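# Reusing shoeboxes to ship small orders — when does the box need an outer carton?

**kinduron_parts**

I sell used sewing machine feet and bobbin cases, up to 300 parcels a year. My supplier of plain mailers, Ninow, raised its minimum order to 2352 units and I have no room for that. I can get clean shoeboxes from a shop nearby. Can they go out as they are, with tape and a label? Most orders weigh under two pounds.

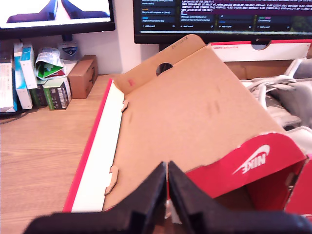 My worry is crush strength on the long sides. I have also had one parcel returned with the lid split at a corner, although that one was overfilled.

**Edmund Czarnecka**

Depends on the board. Look at a cut edge. If there is a wavy layer between two flat sheets, it is corrugated and will take a modest load. If it is one solid sheet, treat it as a display box and put it inside a carton.

Lids are the weak point in either case. A separate lid moves under pressure and pulls the tape off. A hinged lid with locking tabs holds better, provided the tabs are not torn. Run one strip of 2-inch tape around the full girth and another lengthwise.

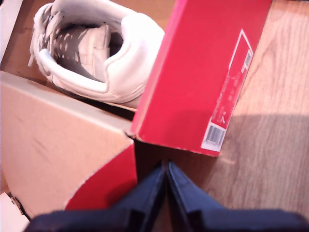
Void fill matters more than people expect. Metal parts should not be able to shift when you shake the closed box. Bag the parts first, then pack paper tightly on all six sides. Loose tissue compresses to almost nothing after a day in a truck — use kraft paper, crumpled hard.

Before labeling, deal with these:

- Old barcodes and QR codes. Cover them completely with opaque tape or blank labels. A sorting scanner may read the wrong one.
- Handle holes. Tape over them from the inside, with a piece of card behind the tape.

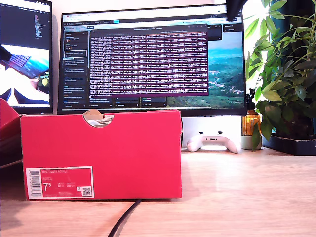
- Glossy surfaces. Labels can lift at the corners. Wipe with a dry cloth and press the label down from the center.
- Printed size labels. Leave them if they peel badly, but keep them off the address side.

**shehu3676**

I just wrap mine in brown paper. No trouble so far, but I only send yarn.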